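Workers' Compensation and Employee Benefits
Reading time: 14 min

Chapter 16
Who Counts as an Employee?

Most introductions to workers' compensation begin with the bargain. The worker gives up the right to sue, the employer gives up the right to argue about fault, and everybody is said to come out ahead. Chapter 2 told that story and there is no need to repeat it. This chapter is about the people who never get to the bargain at all, on the grounds that somebody decided they were not employees.

You will hear that the line between an employee and an independent contractor is clear in most cases and blurry in a few. Treat that claim with care. It is usually made by people who only see the cases that went smoothly. A roofer hired for one job, a driver who owns the truck but leases it back to the carrier, a home aide sent out by a registry, a bookkeeper who works Tuesday mornings for three different shops: each can be put on either side of the line, depending on which facts you choose to stress.

The control test

The oldest test asks who has the right to control how the work is done. Note the word "right." A company that never gives its installers an order may still be their employer if it could give one. In practice, judges look for signs. Who sets the hours? Who supplies the tools? Can either side end things without owing the other anything? Is pay by the hour or by the job?

Lists like this look like arithmetic, and students tend to treat them that way, adding up the factors on each side. Courts say they do not do this. Whether that is true is hard to judge from the opinions, which often recite every factor and then rest on one or two.

Take the Harahap delivery case, which we will use throughout the chapter. Harahap sold kitchen fittings and paid drivers by the drop. Its contract called them "independent business owners" in the first line and again above the signature. It also told them what to wear, what order to make their stops in, and what to say at the door. One driver hurt his back on a set of porch steps and filed a claim. The hearing officer read the contract, put it aside, and found that he was an employee. On appeal the result held, but the reasoning changed: the officer had relied on the uniform, the appeals panel on the route sheet. If two careful readers can agree on the answer and not on the reason, you should ask how much work the test is really doing.

The nature-of-the-work test

Some states ask a different question. Is the worker's job a regular part of the employer's business? A window washer at a law office is probably not. A window washer at a window-washing company probably is, whatever the paperwork says. Supporters call this the fairer test, as it puts the cost of injuries on the business that produces them. That may be so. It also moves the argument somewhere else, to the question of what the business is.

Inton called itself a software company. It matched cleaners with homeowners, took a share of each fee, and said its product was an app. Its payroll showed 14 employees. Its list of active cleaners ran to 2,745. When the insurer's auditor asked for records, Inton sent the first list only, and the premium was set on that basis for the year. After the audit was reopened, 277 cleaners were found to have worked full weeks with no other source of work – a group that even Inton's own lawyer had trouble describing as business owners.

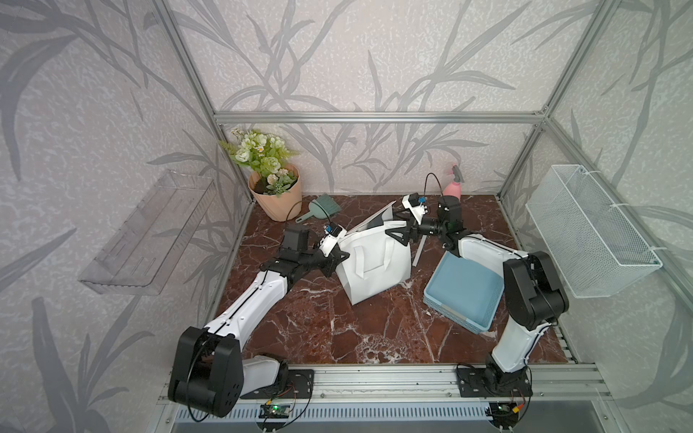 Department of Risk Management and Insurance

What the label is worth

A signed statement that a worker is independent has some value. It shows what the parties said they wanted. It does not settle the matter, and in most states it cannot, for the plain reason that coverage is not the worker's to sign away. Employers go on using such statements anyway. Some have been badly advised. Others seem to have worked out that few injured people will challenge a paper with their own name on it, and the claims that are never filed do not show up in any study of how well the system works.

Keep that gap in mind when you read the figures in the next section. Bokness, a staffing firm, reported a falling injury rate for several years in a row while moving its warehouse crews onto contractor terms. Its safety program got the credit in the trade press. The program may have deserved some of it – but once a crew leaves the payroll, its injuries leave the rate as well.

16.1 Statutory Employers

Suppose the contractor really is a contractor, and has workers of its own, and has bought no coverage for them. Many states let the injured worker reach up the chain to the company that hired the contractor. That company is called the statutory employer. The rule is meant to stop a business from handing its risky jobs to whoever can do them cheapest without insurance.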